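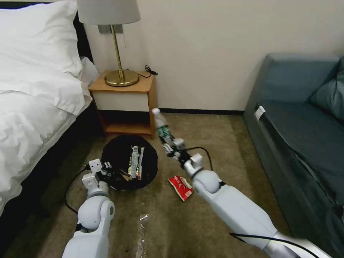 Flostutura Opens Small-Room Tidying Sessions for Hosts and Renters

VALLOSEX, 5 March 2022. I've been cleaning up after guests for a good part of my adult life, and I'm so happy to finally write this one: Flostutura is opening its tidying sessions to everybody. Hosts, renters, students, people with a spare room that has slowly turned into the place where snack wrappers go (you know who you are, and you're very welcome).

My name is Birthe Þórarinsdóttir and I run Flostutura out of the old Bundgaard guesthouse in Vallosex. We look after small furnished rooms, the kind with a bed on one side, a sofa on the other and a strip of carpet in between. I love these rooms! They're cozy and quick to heat, and they look terrible the minute one wrapper hits the floor. A big living room can swallow a bit of litter. A small one with a white duvet and a teal-blue sofa can't, your eye goes straight to the red snack packet on the carpet and stays there.

So the sessions start on the floor. We do the carpet between the bed and the sofa first, before anybody touches a pillow, and we do it with the trash bin right there in the room. Ours is round and black with a black liner, and it sits in front of the nightstand, which is where people open things late at night. I used to keep the bin by the door. Guests would walk past it with their suitcases and leave the packaging by the bed anyway, and I did that for years before it crossed my mind to move the thing.

Then there's the clear stuff. Crumpled see-through wrappers are my least favorite item in the whole business, especially on a brownish-olive carpet like ours, where the light has to catch them just right before you spot one. I tell people to crouch down and look along the floor toward the nightstand. You feel silly doing it and you find two more every time.

Water bottles get their own few minutes in the session. A plastic bottle with the cap still on takes up an awful lot of a small bin, so we talk about emptying it, where it goes for recycling in your area, and what to do when a guest has left one half full (I water the plants with it, please don't tell my sister). Long skinny wrappers are the other troublemakers. They stand up in the bin and poke out at the top if you let them, so fold them once and push them down.

After the floor we move up to the bedding. I like a duvet with soft folds that hangs down over the side a little, and I'm not going to make anyone do hospital corners. Plump pillow by the headboard, done. There will be a friendly argument about this, there always is.

The details: each session runs 40 minutes and costs 100 kroner, tea included. We can take 30 people through the month of March, in small groups, seeing as the room really is small and somebody always ends up sitting on the bed. Everyone goes home with the Cuveck card, our one-page room checklist, which I've been scribbling on and reprinting since we started. The current version has been through 455 room changeovers at the Bundgaard and has the tea stains to prove it.

You don't need to bring anything. Wear something you can kneel in, and if you've got a photo of your own problem room, bring it along and we'll go over it together over tea. Hosts who want us to come to their place can ask about that too, though for now we're keeping visits inside Vallosex.

To book a spot, stop by the front desk at the Bundgaard or leave a note in the Flostutura mailbox with your name and the best time to call. Press folks who'd like to sit in on a session are welcome, just let me know beforehand so I can put out another cup.

Contact: Birthe Þórarinsdóttir, Flostutura, Vallosex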